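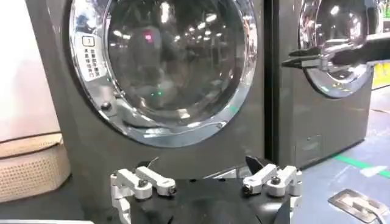

Front loaders side by side, minimum gap?
Forum: Laundry and Utility Rooms

osomstead_util
Fitting out a shared laundry room, two front loaders next to each other on a concrete slab. The installer wants them almost touching. The manual for the Kolilov units says 2 cm between cabinets. Does the gap matter in practice? Wall to wall I have 1,124 mm after the trim comes off, so there isn't much to give away.

slabjack
It matters at spin. The cabinet moves even when the drum is balanced. Two machines ramping up together can knock panels and you'll wear the paint at the corners. Keep the 2 cm.

tub_and_bearing
Disagree. On a level slab with the lock nuts tight, I've run pairs at half that for years. Cabinet movement is a leveling problem. Check all four feet, then check again after 12 loads.

slabjack
Manual says 2 cm. If there's a warranty claim they will measure it.

tub_and_bearing
Krajewska never measured anything on mine. Their tech pulled the machine out before he looked at it.

nanness_fan
More important than the gap: leave access to the drain filter at the bottom front. Nanness put in a raised curb at our place and the flap opens 17 mm before it hits. Draining it takes up to an hour with a baking tray.

osomstead_util
No curb here, floor is flat to the drain. Door swing is the other thing I need to check — both hinge left.

slabjack
Then the right-hand door opens across the front of the left machine. Annoying if two people are unloading. Ask whether the hinge is reversible, most aren't.

osomstead_util
Not reversible, just checked. Going with 2 cm and losing the trim. Installer is back Wednesday.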